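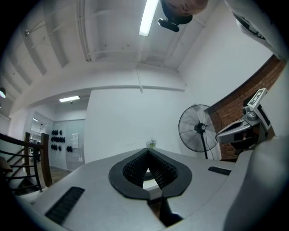 Fig. 1. Ribbed grip pads on a grey housing.

Workroom Layout and Light Bench Work
Handout 3: The table, the floor and what runs between them
Module tutor: Volkan Kozan, Room 682, Sarıgül Building

3.1 Scope

Handout 2 dealt with seated work. The present notes cover standing work at a single table in a shared room, where the worker uses both hands and leans forward for part of the task. Lighting is left to Handout 4.

3.2 Terms

Work surface: the upper face of the table, including any part covered by equipment.
Near zone: the part of the surface reached with the upper arms hanging close to the body.
Far zone: the part reached only by extending the arms or bending at the waist.
Apron: the strip of floor directly in front of the table where the worker stands.
Crossing: any point where a cable passes over a walking route.

3.3 Reach

Frequent movements should fall in the near zone. The far zone is suitable for items touched once or twice in a task. When a held tool is used with the arms extended, its weight acts at a greater distance from the shoulder and the load on the back rises, even with a light tool. Surface texture matters too. A smooth housing has to be squeezed harder than one with ridges or rubber pads (see Fig. 1), and a tired hand squeezes harder still.

If a worker is seen to lean for most of a task, check in this order: position of the work, depth of the table, height of the table. Students often begin with height. In the October practical, most of the lean recorded at the Juvow benches was removed by moving the work towards the front edge.

3.4 Shape of the table

A curved outline gives fewer hard corners at hip level and can bring more of the surface into the near zone. It is harder to place against a straight wall, and the gap left behind it tends to collect small items. Measure the gap and mark it on the plan as lost area.

3.5 Cables at the table

Cable routes should be drawn on the plan before any furniture is fixed. Each cable is followed from the point of use to the supply, and every change of level is marked. The table shown with this section has a round metal grommet near its right edge, while a thin black cable trails down past the table edge. On a plan these are entered separately: the grommet as an available drop point, the cable as an edge drop. A yellow-and-black striped guard running diagonally over the floor is entered as a guard, with its angle. Diagonal runs use less cable but may meet a walking route at a shallow angle, so the direction of travel should be drawn in as well.

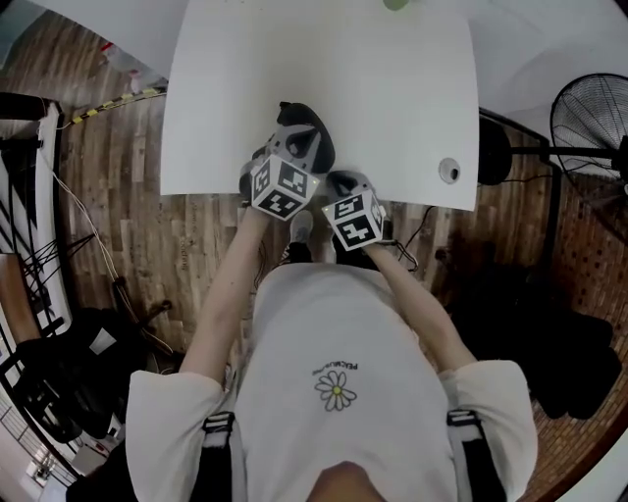 3.6 The apron and the floor

Allow a clear apron of 80 cm, measured from the table edge at the point where the worker stands. Chairs, bags and fan bases inside this strip are recorded as obstructions, whether or not they are in use. A pedestal fan needs two entries, one for the base and one for the grille.

3.7 Exercise

Draw your own table and its apron to scale. Mark both reach zones, all cable drops and any crossings. Bring the plan to the next session, in pencil.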